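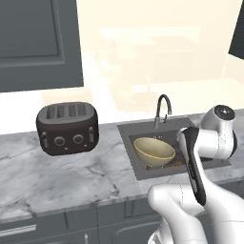
## Fault review, simulated kitchen cell - Feltine project, March

**Present:** Teresa Falcão (chair), Lourenço Veloso, Hélder Patrício, Custódio Fonseca
**Apologies:** Sérgio Falcão
**Start:** 14:10

### 1. Previous actions

Closed, except the Villca log format change, carried over.

### 2. Wrist torque fault during bowl and pouring tasks

HP reported 21 protective stops in 916 simulated runs on the Bralow controller build. All were logged as wrist torque over limit. Most came from the pouring task, with the remainder at the sink.

CF asked whether the pellets were the cause. HP said contact forces between pellets are noisy but do not account for the peaks. LV's view is that the gripper force setting is too high for a flexible bag, and that the solver feeds the resulting overlap back to the wrist as load. Setting now at 85 per cent.

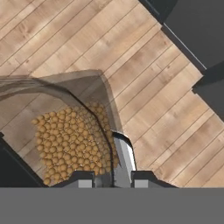
*Fig. 1. Wrist view, pouring task: bag tilted between the gripper fingers, pellets towards the spout.*

TF asked for a repeat at 50 per cent before any change to the torque limit. Agreed. The limit stays as it is - HP's request to raise it was declined.

### 3. Clearance at the toaster

LV raised a separate safety point. With the elbow folded, one segment reaches back to the left, close to the dark appliance to the left of the sink. The planner's collision model holds the toaster as a plain box without its side levers, so the reported clearance is wrong.
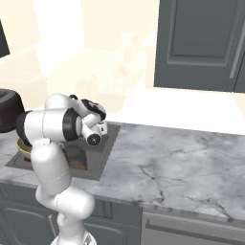

*Fig. 2. Arm folded over the counter, gripper pointing down by the sink.*

CF noted that the toaster also appears to float slightly above the marble. Placement height to be checked at the same time.

No transfer to the Josent test arm until items 2 and 3 are closed.

### 4. Actions

- HP: repeat pouring runs at 50 per cent, same seeds.
- LV: replace toaster collision shape, levers included.
- CF: correct toaster height; check the bowl in the sink for overlap with the basin.
- TF: inform Sérgio of the hold on transfer.

Meeting closed 14:55.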